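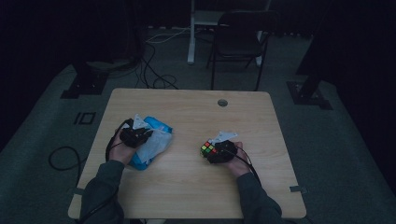 Matcombe rents and sells used tables and chairs to offices, schools, clubs and anyone else who needs a room set up. We are based in Moltwood and deliver there, in Milmont and in the towns between. Most of what goes out our door is plain work furniture. The top people ask for more than any other is a pale beige woodgrain with rounded corners and a capped cable hole toward one edge, and there is plenty of space on one for the things that end up on a table during a day, whether it's a package in blue and white plastic or a Rubik's cube. A black folding chair goes with it well enough.

How we started

The business began with a single purchase. An insurance office in Milmont was closing two floors and wanted everything gone in a week. We took 62 tables, stored them in a rented barn and sold them one or two at a time from a printed list. The first winter was slow. In the spring a school asked if it could borrow twenty of them for testing and give them back afterward, and we wrote up a rental sheet that same evening. We still use most of the wording.

We moved out of the barn and into the building on the Moltwood side of the river when the roof started to leak. The new place used to be a carpet warehouse. It has a proper loading door, a heated workshop at the back and a showroom at the front where you can sit down at things before you pay for them.

What we carry

Tables make up the larger part of our stock. We have 172 in the rental pool at present, nearly all of them the same height, so that they can be pushed together without a step between the tops. The rest are for sale. Sizes run from small one-person desks up to meeting tables that need two people and a wide door.

The Kettunen line is our own. These are tables we rebuild from mixed parts: a sound top from one, a straight set of legs from another, new feet and new screws throughout. They are named for the street the workshop is on. They cost a little more than an ordinary used table and come with a longer guarantee.

Chairs are mostly folding chairs, in black or gray. We keep some padded ones for long meetings and a few stools. We do not carry couches, beds or dining sets, and we no longer take file cabinets – there are too many of them and they are heavy.

We also sell small parts over the counter. Grommet caps are the best seller by a long way. They get lost in every office move, and a table without one has a hole that pencils fall into. Bring in the old cap if you have it, or measure across the hole. We have six sizes in the drawer.

How we get a table ready

Every table that comes in is turned upside down first. We check the legs, the brackets and the places where the screws go into the top. If a screw no longer holds, we plug the hole and drill it again. Anything that was clamped to the edge by the last owner comes off unless the buyer wants to keep it, and the marks are rubbed down as far as they will go.

The top gets washed with mild soap, dried and looked at under a low lamp. Small scratches stay. We grade them A, B or C and write the grade on a tag underneath. A grade C top has wear you will notice when you sit down, and it is priced that way. Plenty of people buy C for a garage or a workshop and are happy with it.

Tables that can't be saved are taken apart for pieces. The metal goes to the scrap yard in Milmont and good legs go on the shelf.

Delivery and setup

We deliver with one truck and one van. Setup is included on rentals of ten tables or more. For smaller orders we bring the furniture as far as the room and you do the rest, or you can pay for an hour of our time.

It helps to have a plan before we arrive. A drawing on the back of an envelope is fine. Please mark the doors, the outlets and which way people will be facing. Cables are the part most often forgotten. If a table has a cable hole, the side with the hole normally goes toward the wall or toward the nearest outlet, and turning thirty tables around at the end of a job takes longer than you would think.

On carpet, we put felt or flat plastic feet on the legs, whichever slides better on that pile. On hard floors it is always felt. Folding chairs are counted out in your doorway and counted back in the same place.

Who rents from us

Test days are still the busiest part of our year. In January we had 82 tables out at once between two schools, and the showroom looked bare. Craft fairs, chess and puzzle meets, tax help sessions and blood drives account for most of the rest. A growing number of small offices now rent by the month while they work out how many people will be coming in.

We are happy to take short rentals, including a single table for a single day. The rate is the same for everyone and is posted by the counter.

Selling to us

If you are clearing out an office or a classroom, send us a few pictures and the rough sizes. One picture of the top and one of the underside will usually do. We will tell you which pieces we want and what we will pay. We can't haul away the rest, but we keep a list of people in Moltwood and Milmont who can.

Visiting

The showroom is open from 9 a.m. to 4 p.m. on weekdays and by arrangement on weekends. Park on the loading door side and come in through the front. If the bell doesn't bring anyone, walk through to the workshop. Someone is usually back there with a table upside down, and it is too loud to hear the bell.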